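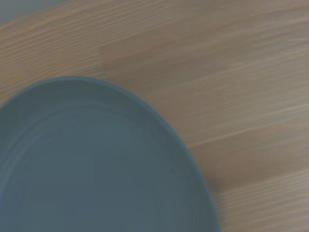
Lorna said the ferry had gone, then said it again, louder, down a phone line that kept dropping.

Gone gone? Torquil asked.

Gone. Last one till morning – the Lirnby boat, the one with their mother's letters in a bag under seat 27.

He stood in the hall. One boot on. Thought of the letters going round the headland without them, all that May handwriting, all those sorrys.

Ring the harbour, he said.

Rang it. Engaged.

Ring agian then.

She did. He could hear rain her end, a gull, somebody shouting about ropes. Then Lorna laughing, or something like it.

What?

Evander's got the bag, she said. He's on the slip. Had it the whole time, the great lump – he's been reading them.

All of them?

Up to the wedding.

Torquil sat down on the stairs and took the boot of. Tell him to stop there, he said. Tell him to wait for me.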